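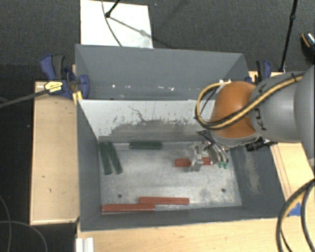
Front bin, red and green blocks still mixed. Second bin behind it.

Print | E-mail
Reading time: 2 min

Ticket 375 – Hallham, block bins

Count sheet wont match. Sheet from Liltstead says 53 blocks, we get 6 short. Recounted, same.

Checked so far:
– floor under the stands, nothing
– Renaud shelf, nothing
– holes in bin floor, too small for a block

Bin floor scuffed but ok to use. Need someone at Wolent to check thier packing list. Leaving open til they reply.

Related tickets
Bin labels peeling
Green blocks, reorder
Stand wobbles, Liltstead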